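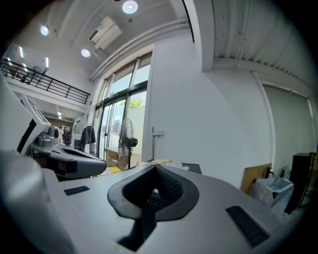 Her sister had said on the phone that a room this tall would never be warm, and that she should have taken the place on Tolley instead. The rent there was 836. Here it was 971, and it came with the upstairs.

She wrote both numbers on the back of the Jultlow lease and went up to the railing. The lights were on. At 8 the man from Ankrah called about the air conditioner. He wanted 140 to look at it.

"Come anyway," she said, and went down to find her coat.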